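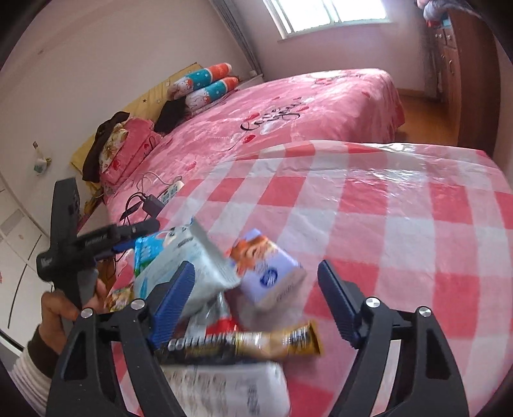 Page last changed: January, revision 276

Chapter 9
Snacks, Wrappers, and the Stuff In Between

I used to do all my snack sorting on the kitchen counter, and then one winter the counter was full of other things and I moved the whole operation to the bed. A checkered plastic sheet went down first (red and white, the picnic kind), and I've never gone back. You get a huge flat area, the squares help you line things up, and when you're done you pick up the sheet by its corners and carry the crumbs to the sink. If you're working through this book in a dorm or a small apartment, I'd say try it before you go buying a folding table.

So this chapter is about packaged snacks. Chapters 7 and 8 were cans and jars, which are easy to love because they stack and they sit still. Snacks do neither. Take a bundle like the one at the top of this page: a soft light blue and white package, a lavender box with a fox-like cartoon character on it, a small yellow and white wrapper, and a long gold and black one lying across the rest. Every one of them wants to be stored a different way, and if you grab them all in one bunch, the box is the one that tips. Boxes always tip! They're stiff, everything around them is squishy, and there's nothing for the corners to push against.

What you'll be able to do by the end

I don't love lists of goals at the front of a chapter, but my editor at Plarcombe does, so we compromised on a paragraph. By the time you reach the review problems you should be able to look at a pile of mixed snacks and split it by package type, pick a container that suits each type, work out how much air you're storing along with your food, and plan a restock for a shared cupboard without buying twice what you need. You'll also know what "headspace" means and why I get so worked up about it.

You'll want the following on hand for the activities:

A plastic sheet or an old tablecloth
A ruler or a soft tape measure
Two shoeboxes and one shallow tray
A kitchen scale, if you have one
Ten or more packaged snacks, as mixed as you can manage

9.1 Stiff, soft, and long

Most storage guides sort snacks by flavor or by who eats them. Sweet here, salty there, kids' stuff on the low shelf. I tried it for years and it made a mess every time, and I finally worked out that flavor has nothing to do with how a package behaves in a drawer. Shape does.

In this book we use three groups. Stiff packages are boxes and tubs, anything that keeps its corners when you squeeze it gently. Soft packages are bags and pouches, the ones that puff and slump. Long packages are bars, rolls and sleeves, and I give them their own group even though plenty of them are soft, because length is what causes the trouble. A long wrapper laid across a pile acts like a lid on everything under it. You can't see what's below, you pull it out, and the rest slides.

There are packages that won't fit neatly. A paper bag is soft until you pack it full, and then it stands up like a box. Little packets the size of your palm don't really behave like anything, they just work their way to the edges and get wedged there. I put packets in with the soft group and give them their own cup inside the tray. You may disagree, and problem 14 lets you argue it.

9.2 The Kernirlow cupboard

We'll keep coming back to one worked case in this chapter, so let me introduce it properly. Kernirlow is a student house with one shared snack cupboard, and the people living there were kind enough to let me go through it shelf by shelf. I took out 304 packages. Yes, I counted, and yes, it took most of an afternoon. Of those, 190 were soft, and nearly all of them had been crammed onto the one deep shelf at the bottom, with the boxes riding on top and pressing down on them.

You can guess what the chips looked like.

The house had been buying more and more because it felt like they were always running out. They had plenty. They just couldn't reach it, and a bag you can't reach gets bought again. We moved the boxes to the bottom, stood the soft packages upright in open bins like files in a drawer, and put the long ones in a shallow tray at eye level, all pointing the same way. Same cupboard, same shelves. Section 9.4 has the measurements before and after, and you'll do the math on them yourself.

9.3 Before you start: a quick look at your own pile

Do this one now, please, before reading on. It works much better if you haven't seen my answers yet.

Spread your sheet on a bed or a clean patch of floor and tip your snacks out in the middle. Don't arrange them. Now scoop up as many as you can in one go, the way you'd clear a table in a hurry, and hold them over the sheet for a slow count of five. Notice which package is nearest to getting away from you. Write it down, with its group (stiff, soft or long), and put everything back. Do it five times, mixing the pile in between.

When I ran this with my evening class at Mulligan, we disagreed so loudly about whether a half-empty pouch counts as soft that the people next door came to look. I've kept their question as the opener for the discussion page. My own answer is yes, it's soft, and it's the worst kind of soft, with all the food at one end and all the air at the other.

Keep your five notes somewhere safe. You'll need them for the table in 9.5, and if you're using the Zosmont workbook there's a page for them right after the shelf plans. Anyone on the older printing will find that same page is blank, so just rule your own columns: try number, package, group, and whether it fell.

One last bit of housekeeping. Please use sealed packages for every activity in this chapter. Opened ones go stale while you're measuring, they leak onto the sheet, and in my classes they tend to get eaten before section 9.4, which plays havoc with the totals.

Turn to 9.4 when your notes are done, and bring the ruler.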